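Clusham Bread List – archive of messages

Subject: Re: Freezing sliced rye and wholegrain, and toasting from frozen
Date: Jun 2, 2020
From: list member, Trivulthorpe

Hello all,

Thank you for the many answers to my first question. I am sorry that I reply so slowly, I write English with a dictionary beside me and I like to check things before I send them. I will answer the long message from Clusham first, and then come to the flour.

> I would never freeze a whole loaf. I slice it when it is
> fully cold, usually the next morning, and put the slices
> in a bag with a bit of baking paper between each pair.
> My family says the paper is a fuss, but without it I need
> a knife to get two slices apart and one of them always
> breaks. Press the air out. It keeps a month for us, maybe
> longer, but we never have it longer.
>
> For toast I don't thaw at all. It goes from the freezer
> to the toaster on the same setting as fresh bread and then
> down again for a short time. What I would like to know is
> why my wholegrain gets a leathery crust when the white
> does not. Same bag, same freezer, same day of baking.
> Could it be the seeds?

I do not think it is the seeds. I had the same trouble all last winter and I blamed the seeds too, and after that I blamed the freezer. In my kitchen the reason was that I sliced too early. Wholegrain holds much more water than white, and when you cut it while the middle is still a little warm, this water moves out to the crust inside the bag. Then it freezes there. When you toast it, the crust first has to get rid of this water and it becomes tough like a belt. White bread forgives this, mine at least.

So I changed two things. I let the wholegrain stand on the rack overnight under a cloth, and I slice it thinner than the white. I also bake the loaf a little longer than the recipe says, until the bottom sounds hollow when I knock on it. I know that many of you do not trust the knocking. I don't have a thermometer, so I knock.

About the paper between the slices I agree completely, but I put it between every two slices and leave the pairs together, because in my house toast is always eaten in pairs. If you live alone you should do it for each slice. 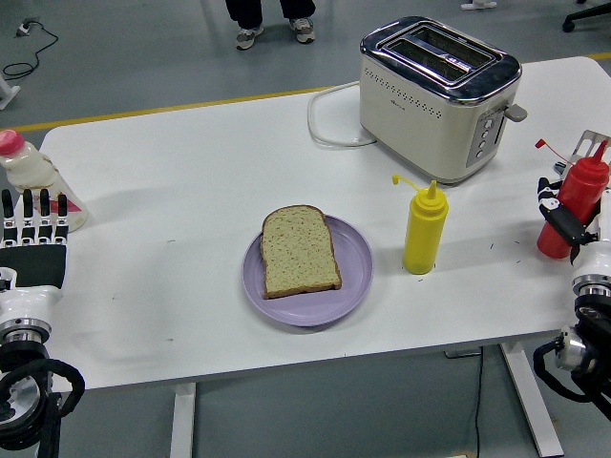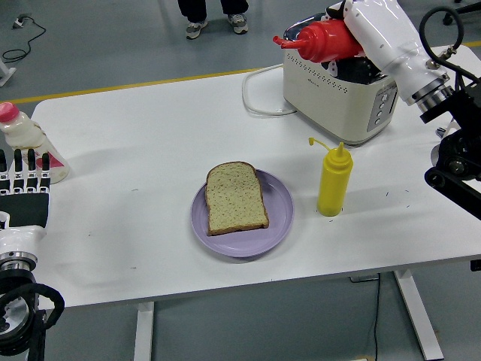

Toaster, purple plate and the slice of wholegrain in both.

Now about thawing. Somebody asked if it is better to thaw on the counter or in the fridge. For a sandwich I thaw on the counter, in the closed bag, and I do not open it until the slices bend. If you open the bag early, the damp of the room settles on the cold bread and it gets sticky on the outside. In the fridge I would not do it. Bread in the fridge goes stale faster than bread in the cupboard, I learned this from my grandmother and later I read the same in a book, so there I am quite sure.

For toast I do it as in the quoted message, straight from the freezer, but in the other order. First the short time, then I wait a moment with the bread still in the slots, then the normal setting. The waiting lets the middle come up. When I give it the full time first, the outside is already brown and the inside is like a cold sponge. Perhaps it depends on the toaster. Mine is old and hot on one side, so I also turn the slices around between the two times. A few people wrote that they use the oven grill for this, and I tried it, but I forget about the bread and it burns. With rye I would be even more careful, it goes from pale to black very quickly.

There was also the question of mustard on toast, from the person who was laughed at a little last month. I want to defend this! Where I come from it is normal. You toast a dark bread well, let it cool until the steam is gone, spread a thin layer of mustard and put a boiled egg or some hard cheese on it. It has to be cool, because on hot toast the mustard goes watery and soaks in, and then you only have wet bread with a sharp smell. Butter first helps too. The sweet yellow kind is all right for children, but I prefer the coarse one with whole grains in it. I would be glad to hear which colour of mustard people use with rye, as the caraway changes the flavour a lot.

Then the flour. I promised to report on the Jomedska wholegrain, which the small shop here in Trivulthorpe has started to sell next to the Tsakiris one. I baked with each of them, the same recipe both times:

400 g wholegrain flour
2 spoons of sunflower seeds, soaked
3 spoons of rye starter
salt, and water until the dough feels right

I am sorry for the last line. I never measure the water and I know this is annoying. The Jomedska flour is coarser and it drinks more, and the dough was stiff at first and then softer after it rested. With the Tsakiris flour I had a higher loaf with a finer crumb, which is nicer to slice but has less taste. After the freezer the difference was smaller. The coarse loaf crumbled a bit at the edges when I pulled the slices apart, and the fine one stayed whole. Toasted, I liked the coarse one better, and my neighbour, who got half of each over the fence, liked the fine one better. So this does not help anybody very much.

One thing I did not expect is that the soaked seeds matter more than the flour. When I put them in dry, they take the water from the crumb around them, and after freezing there are small hard places in the slice. Soaked for an evening and drained well, they stay soft. The person from Clusham could try this as well, so maybe the seeds are a little guilty after all.

I have still these questions, if anyone has patience for them:

Does it make sense to freeze the bread again if it was thawed and not used? I have always made crumbs from it, but we have now a very large jar of crumbs.

Has anybody frozen the dough in the shape of a loaf, with starter and not with yeast from the packet? I read that the starter gets weak in the cold. I would try it in July, when it is too hot here to bake during the day and I would like to mix everything on one cool evening.

And what do you do with the end pieces? They are too thick for my toaster and too small for a sandwich. I cut them in cubes and fry them for soup, but in summer we do not eat much soup.

To the person who asked about cleaning – please pull out the plug first and let it get cold, then empty the crumb tray over the sink. I know it is written in every manual. Seeded bread loses a lot of seeds in the toaster and they smell of burning long before you see any smoke, so I do it every week. I don't turn the toaster upside down and shake it any more. On my last one a wire came loose inside after I did that, and it was never the same.

I will write again when I have tried the thinner slices with the rye. If my message came through twice, please excuse me, the list told me the first time that I was not subscribed.

Kind greetings from Trivulthorpe

You receive this message as a member of the Clusham Bread List. To leave the list, send an empty message with the word "leave" in the subject line.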